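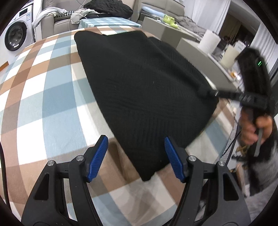 Brain tricks for the housework, tried with a raised eyebrow

October 2021

I have now read three books telling me my brain can be remodelled like a spare bedroom. I am not qualified to say how much of that is right. What I can do is try the household advice that comes attached to it, and report which bits survived.

Swap hands for dull jobs

The claim is that wiping worktops or brushing your teeth with the wrong hand wakes up sleepy parts of the brain. I did it for 14 days. My left hand got a bit better at wiping. I noticed nothing else, and I'd keep it well away from knives and the kettle. Harmless, slow, probably pointless.

Hang the new habit on an old one

This one I'll give them. If you keep forgetting to descale the tap or take your tablets, tie it to something you already do every day. Mine go with the first cup of tea. Put the tablets by the tea caddy and don't rely on a note, as notes turn into wallpaper within a week.

Move one thing at a time

Rozália Boros, who used to run the memory café in Vutstead, told me to leave cupboards alone if anyone in the house is recovering from a stroke or getting forgetful. I had been planning a grand reshuffle.
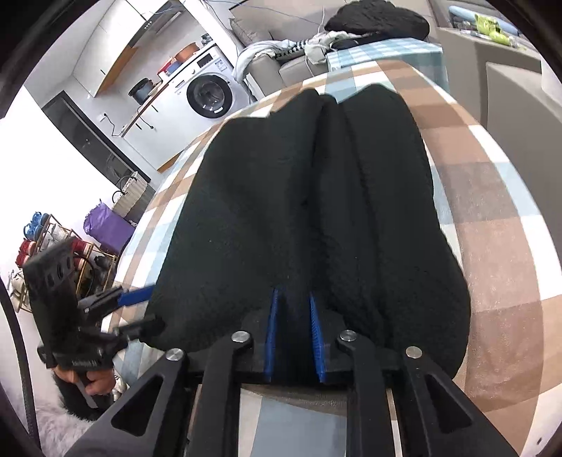 She talked me down to a single drawer, left for a fortnight before the next one, with a plain label in big letters on the front. Cups stayed where they had been for years. Sound advice, and it cost me a strip of masking tape.

Say it out loud

"I am turning the oven off." You feel daft, but I have stopped walking back from the bus stop to check. Whether that is rewiring or just paying attention, I couldn't tell you.

Apps and gadgets

Zindis wanted 46 pounds a year for puzzles that made me very good at Zindis puzzles. I still lost my keys. A hook by the door did more, and Benedek Pap next door says the same of his - he's had it up since he moved in.

Supplements

I bought one tub of brain powder, tasted it, and gave up. If you take anything on prescription, ask the pharmacist before you add a powder to it, whatever the label promises.

Still to try: learning the shopping list by heart. I got as far as onions.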